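Is the walk up to the Borkholm spring chapel worth a detour from Nustbridge?

Asked by Nawal Ashour in Days out and short trips
Tags: Borkholm, Nustbridge, legends, walking, buses

We've got one spare day in Nustbridge in April and the woman at our guest house is very keen that we go to Borkholm to see the spring chapel. According to her the water came up overnight where a shepherd girl had been left to die of thirst, it has never once dried up, and anyone who drinks from it with their left hand will come back within the year. She also told us it's "completely unknown to tourists", and then gave us a printed leaflet about it with a map on the back. So you can see why I have my doubts.

I don't mind a legend. I grew up with plenty of them. What I mind is giving up a whole day for a locked door and a puddle, which is what we got last year at a different holy well that I won't name. I've looked online and everything says the same four sentences in a slightly different order, with the same photo of the gate.

What I'd like to know from someone who has been there themselves:

Is the chapel open, or do you look through a grille?
How long is the walk from the bus, and is it a path or a road with lorries on it?
Is there anything else up there if the chapel is a let-down?
Does anyone local still go, or is it kept up for visitors?

My mother will be with us. She walks well on the flat but doesn't like loose stones. We won't have a car. Please don't tell me it's magical. I've read that already.

Jeferson Siqueira

It's lovely, you should definitely go. Very peaceful. We went in summer and had it to ourselves. Take water as there isn't a shop. The view from the top is one of the best in the area and you can see right over to Vokisbridge. I think it was open when we were there but we didn't go in as we had the dog.

Comment from Nawal Ashour: Thanks. "I think it was open" is more or less the bit I was asking about, though. And take water, to a spring?

Comment from Jeferson Siqueira: Fair point about the water! I wouldn't drink it myself, there are sheep above.

Vlasta Skála

I lived in Borkholm for nine years and I still go up two or three times a year, so I'll try to take your points properly. I should say first that I don't believe the story, and most people in the village don't either, whatever they tell guests. My neighbour's version had a boy and a goat in it. An older man down the lane was quite sure it was a soldier. The leaflet has settled on the shepherd girl, and I notice that everyone under thirty now tells it with the girl.

The door. It's locked most of the time. It is opened on Friday mornings, when a handful of women come up to sweep and change the flowers, and they're usually gone by noon. On any other day you ring at the green house next to the bus shelter and ask for the key. Sometimes someone is in. There was a sign with a telephone number, but the number was out of date when I last tried it. Through the window you can see the altar and not a lot else, and the spring itself is in the floor at the back, where you can't see it from outside. If your day isn't a Friday I'd go expecting to stay outdoors.

The walk. Route 88 from Nustbridge stops at the bottom of the village. From there it took my own mother 20 minutes, and she was no athlete. The first part is the village street, then a farm track with grass down the middle. The last stretch is the one to think about. It was laid with flat stones at some point and a good many have shifted. There's a handrail on the steep side. If your mother hates loose stones, turn left at the water trough and go round by the field gate, which is longer but grassy all the way. It's poorly signed. Ignore the yellow arrows, they belong to a different walk and will take you to Duman.

The spring "never drying up". I have seen it dry. It was one August after a bad spring for rain, and the basin had a crisp packet in it. It was running again by the autumn. In April it should be fine, if by fine you mean a trickle the width of your finger. People who arrive expecting a fountain are always disappointed.

Other things to see. There's a bench, and a row of old boundary stones with letters cut in them which I find more interesting than the chapel. Nobody has ever given me a convincing account of what the letters stand for, and I've been given five.

Who goes. The Friday women, and families when someone is ill. You'll see strips of cloth tied to the hawthorn by the door. Those are real, people do mean them, so please leave them be, and don't let anyone talk you into buying a ribbon at the guest house to add to it. That began with the leaflet.

Worth it? For a whole day, no. For a morning, on a Friday, with lunch back in Nustbridge, yes, I'd say so.

Comment from Nawal Ashour: This is exactly what I wanted, thank you. Our day can be the Friday if I swap it with the museum. Was the left hand business always part of it?

Comment from Vlasta Skála: I never heard it before the leaflet. I've drunk from it with both hands and I come back because my sister lives there.

Blair Matheson

I'd go to Duman instead. The church there is older, it's open every day and the bus stops outside. Borkholm gets all the attention because it has a story, and the story is the kind you'll find attached to any damp patch of ground between here and the coast. There was one at my grandparents' place too, same girl, same thirst.

Having said that, I did Borkholm once in the rain and have a decent memory of the boundary stones, so I agree with Vlasta there. I don't agree about the handrail, which wobbled badly when I leaned on it. It may have been fixed. Check the bus back before you set off, because the gap in the middle of the day is a long one and the shelter has no seat.

Comment from Vlasta Skála: Duman church is older on paper. Most of what you're looking at was rebuilt.

Comment from Blair Matheson: So was the chapel! 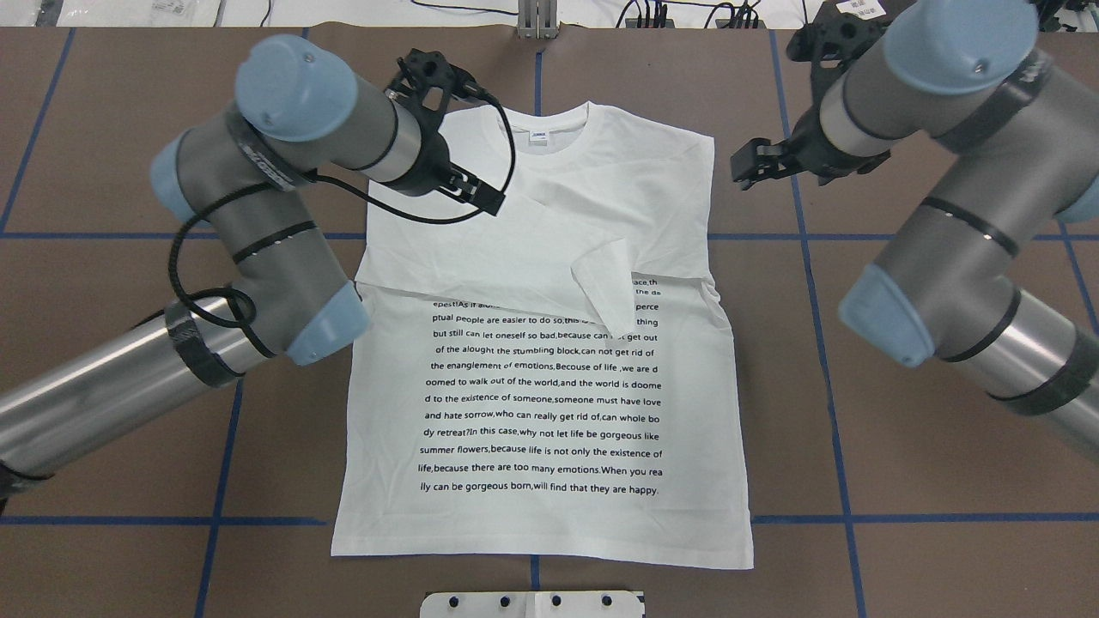
Photo: Ailsa Nisbet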